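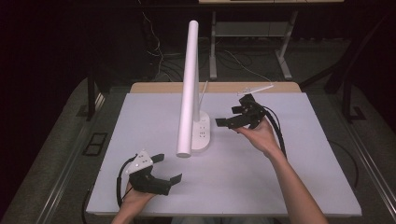 9 de marzo. Taller, cuaderno de encolados.

Sigo con el lomo del registro de Dollomden. El engrudo de ayer quedó grumoso; lo pasé dos veces por el tamiz y lo rebajé con agua destilada. Papel japonés de Nørgaard, cortado al hilo, tiras de 70 mm.

Primer cuadernillo: 700 g de peso encima, entre secantes. El segundo lo dejé con 2000 g y marcó la huella del cosido — no repetir. Cambiar los secantes cada media hora.

Las cubiertas siguen alabeadas por la parte de la bisagra. Con luz rasante se ven dos arrugas en la guarda delantera que se me habían pasado en agosto. Anotadas en la ficha 3920.
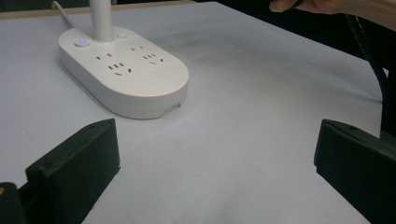 Unnur Lykkegaard opina que las arrugas son anteriores a la restauración de Gisside y que conviene dejarlas, porque al humedecer la guarda se correría la tinta del sello. Antes de decidir, prueba de solubilidad en una esquina.

Pendiente: pedir más metilcelulosa a Ploklow y lavar las brochas planas.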